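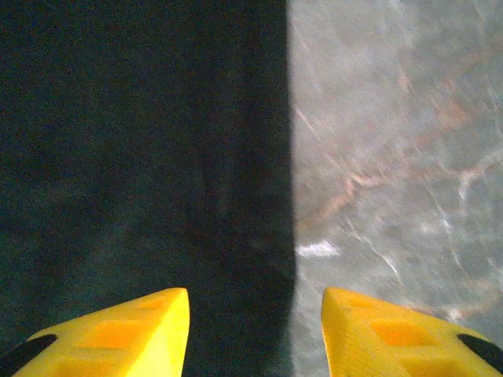 Bremberg's two-armed folding cell is back at work after its first full service, and the team could hardly be happier! Clem Katene swapped the finger pads and checked every bolt along the front rail – 26 in all. 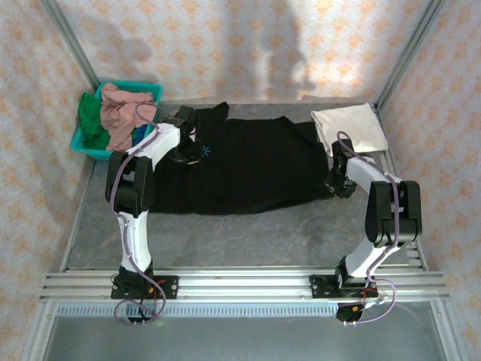
Cable routing took up most of the morning. Nermin Aydoğan wants enough slack for a full reach, so the purple cables loop along both arms down to the bases. She will look at them again in July.

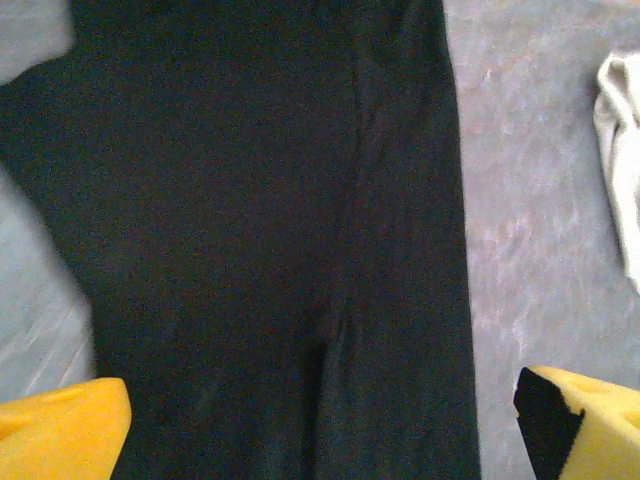
The pair plan to run 324 test folds before the cell goes back on full shifts, with dark knitwear first on the list.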